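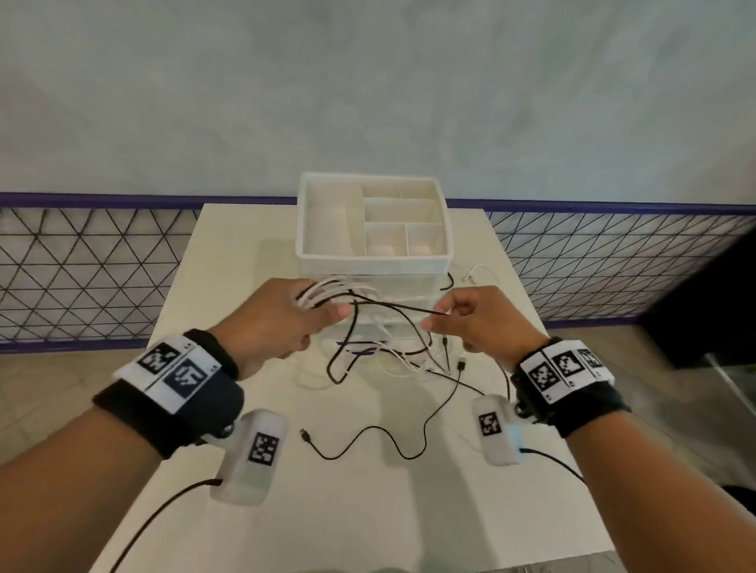
White and black cables in a tangle, with a drawer organiser behind. See item 9.

Safety check of a rented house, with my comments
Inspected: Sun 2 July
House: Pritchard Lane, Jarkville, two floors and a cellar
Checked by: Demetrio Marín
Present: Deepika Mathew (tenant, upper floor)

I make this check two times in the year, in April and in summer. The summer one is longer. The list was at first only for our house, but the neighbours asked for it and now I put it here with the comments left in. Please change it for your own rooms. I am not an electrician and not a gas engineer, and where the list says "call", I call.

Marks used: OK, WATCH (look again next month), DO (must be done, with name), CALL (a qualified person is needed).

ENTRANCE AND STAIRS

1. Front door opens from inside without a key. OK.
The old lock needed a key from both sides. This was changed two winters ago and I still test it, from habit. Test it in the dark also. The small lever is stiff in damp weather but it turns.

2. Way out is free. DO (Demetrio).
One bicycle, one box of tiles. The bicycle goes to the shed. I know that the tiles are mine. They have stood in the hall since the bathroom floor was finished and I was waiting to see if we needed more of them. We do not.

3. Stair rail firm over the full length. WATCH.
At the fourth step from the top the bracket moves a little when I lean on it with all my weight. The screws are tight, so I think the wall plug is loose behind. I will look again in August. If it moves more, I take it off and fill the hole properly.

4. Stair carpet. OK.
No loose edge. Run the hand under the nose of each step, do not only look. The worn place on the landing is ugly but flat.

5. Stair light works from both switches. OK.

SMOKE AND GAS ALARMS

6. Smoke alarms, press the button on each. Hall OK, upper landing OK, cellar DO (Deepika).
The cellar alarm gave a very weak sound. Deepika put a new battery at once and the sound was still weak. Then I read the date on the back and it is past its life. A new one is ordered from Cundano, the hardware shop by the station, and she will collect it on her way from work. Until it is fixed nobody runs the dryer at night.

Please write the date of replacement on the side of the alarm with a thick pen, where you can read it from the floor. The maker prints it on the back, so you must take the alarm from the ceiling to find out how old it is.

7. Carbon monoxide alarm. OK.
It stands on the shelf in the boiler cupboard. The leaflet wants it at some distance from the boiler and I measured again: 300 centimetres along the wall. Do not put towels in front of it. In April there were towels in front of it.

ELECTRICITY

8. Fuse board: labels correct, cover closed, test button of the safety switch. OK, with one correction.
The label "kitchen left" was wrong, it is the upper bathroom. I found this when I switched it off and the fridge continued. New label is written. Before you press the test button, tell everybody in the house, and save what is open on the computers. Afterwards set the clock on the oven.

9. Cables and extension leads. DO (all of us).
This is the item that takes the longest time every year and where I find the most. The method: bring all the leads that are not plugged in to a table with good light, and take them apart from each other before you inspect anything. In a tangle you see only the outside ones. Then let each cable go slowly between the fingers from the plug to the other end. Stop at every place that feels soft, sharp or flat. The places to look at with more care are the first few centimetres at each end, where the cable bends most.

What to reject: cracked outer cover, inner wires visible, a plug with brown marks, a loose pin, tape on any place. I know that some people accept tape. I do not accept it. Cut the plug off before you throw the lead away, so that no person takes it out of the bin and uses it.

Result this time: two extension leads rejected, both from the cellar. A third one was good but was used under the rug in Deepika's room, and now it goes along the wall. Chargers with no known device go into a bag with the date on it. If it is not opened until April, it leaves the house.

Do not tie a lead in a tight bundle when it is in use. A reel must be rolled out fully if something strong is plugged in, for example a heater or a kettle.

10. No adaptor plugged into another adaptor. DO (Demetrio).
Found behind the television. A longer lead with more places is needed there.

11. Sockets: warm to the back of the hand? Loose? Cracked? One CALL.
The socket beside the washing machine was warm after a full wash. It is maybe nothing. The electrician from Grotton comes for the cooker in any case and I asked her to open this one too. The washing machine is used only when somebody is at home and awake.

12. Bulbs not stronger than the lamp allows. OK.
All are LED now except the one in the oven.

KITCHEN

13. Fire blanket on its hook, beside the door and not above the cooker. OK.
It must be possible to take it without reaching over the fire. Pull the tapes a small distance to be sure they are not caught.

14. Extinguisher: needle in the green, pin and seal in place, date of service. WATCH.
The needle is in the green but close to the border. Service is due in the autumn, I will ask if they can come earlier.

15. Extractor filter. DO (Demetrio).
Very greasy. Soak it in hot water with washing soda, dry it completely, put it back. Half an hour of unpleasant work.

16. Gas tap under the hob turns freely. OK.
Every person who lives here must know where it is. I asked Deepika to show me with her eyes closed and she found it directly.

17. Hot water at the kitchen tap. WATCH.
I let it run two minutes and measured with the jam thermometer. It was higher than I like for a house where small nephews visit. I turned the boiler control down by one step and put a note on it.

BATHROOMS AND WATER

18. Fans work, paper stays on the grille. OK down, DO up.
Upper fan makes noise and the paper falls. Clean first, then decide.

19. Non-slip mat. DO (Deepika).
Suckers are hard and do not hold. Replace, do not wash again.

20. Main water valve opens and closes. OK.
Meter reads 409 this time. I write it here because I always lose the paper. No movement of the small wheel with all taps closed, during a quarter of an hour.

CELLAR AND OUTSIDE

21. Dryer: lint filter, and the tube behind. DO, and done the same day.
The filter was clean, the tube was not. We pulled out enough lint to fill a shoe. Please look behind your dryer even if you clean the filter every time.

22. Paint and spirit. DO (Demetrio).
Tins not next to the boiler, lids closed, old rags out of the house. One tin without a label goes to the collection point.

23. Shelf with load. OK.
The maker says 80 kilos for each shelf. The heavy things are at the bottom and the unit is screwed to the wall.

24. Ladder: feet, hinges, no cracks, no paint over the steps. OK.

25. Outside steps and path. WATCH.
One slab moves under the foot after rain. It is marked with chalk, but chalk does not live long there.

26. Garden socket has a cover that closes. OK.
There was a spider in it, which we left until the evening and then moved.

STILL OPEN AFTER THIS CHECK

Cellar alarm (Deepika, this week)
Socket at washing machine (electrician)
Longer lead for the television (Demetrio)
Upper bathroom fan (Demetrio)
Bath mat (Deepika)
Stair bracket, extinguisher, slab, hot water: look again in August
Tiles (yes, I know)

The whole round took us the morning and a part of the afternoon, with a pause for soup. If you do it alone, I recommend to divide it over two days and to do item 9 on the first one, when you still have patience.

Filed under: Home & Household > Safety > Checklists

Comments

marrowfat
Printed this and went round on my lunch break. Got as far as number 6 and found our landing alarm was older than my daughter. Thank you!

Tilly_in_the_annexe
Item 9, do you really cut the plug off? I've been giving my old leads to the charity shop.

Demetrio Marín
Yes, but only from the rejected ones. A good lead can be given away, of course. Please ask the shop first, because some of them do not take electrical things.

Old Wick
Would add one: check that the loft hatch closes properly. Ours had been sitting half open for months and you couldn't tell from the landing.

Demetrio Marín
We have no loft that can be entered, so I did not think of it. It is a good point and I will add it for other houses.

Deepika Mathew
The new alarm is up in the cellar and it is extremely loud. The date is on the side in thick pen, as ordered. The tiles are still in the hall.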